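# Capítulo 3. Preparación del tejido antes del corte

La exactitud de una labor de patchwork depende en gran medida de operaciones anteriores a la primera costura. En este capítulo se tratan el encogimiento, la escuadra del hilo y el almidonado de las telas de algodón. El corte con regla y el montaje de bloques se estudian en el capítulo siguiente.

## 3.1 Encogimiento

Todo tejido plano conserva tensiones procedentes del telar y del acabado. Al lavarse, la urdimbre y la trama se relajan en proporciones distintas – por lo general, la urdimbre cede más – y la pieza pierde su forma original. Si en una misma colcha se combinan telas lavadas y sin lavar, la diferencia se manifiesta como fruncido a lo largo de las costuras.

Para determinar el encogimiento se marca un cuadrado de lado conocido, paralelo al orillo, se lava la muestra en las condiciones de uso previstas y se mide de nuevo en ambas direcciones. Hamada propone repetir el ciclo 3 veces antes de dar por estable la medida; Paulauskas considera suficientes 2 si la muestra se seca en plano.

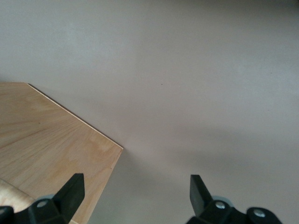 El resultado se expresa como porcentaje de la longitud inicial y se anota por separado para cada dirección. En la serie Riquelme, empleada en los ejercicios de este libro, se ensayaron 909 muestras de percal. Los retales de procedencia desconocida deben tratarse como telas sin lavar.

## 3.2 Escuadra del hilo

Se dice que una tela está a escuadra cuando la trama forma ángulo recto con la urdimbre. La desviación se comprueba extrayendo un hilo de trama de orillo a orillo y doblando la pieza por la mitad, con los orillos superpuestos. Si los bordes no coinciden, se corrige estirando en la diagonal corta – nunca con la plancha en movimiento – y se deja reposar el tejido antes de plancharlo.

El método Pradel, descrito en 3.4, sustituye la extracción del hilo por un rasgado controlado. Sólo es aplicable a ligamentos tafetán.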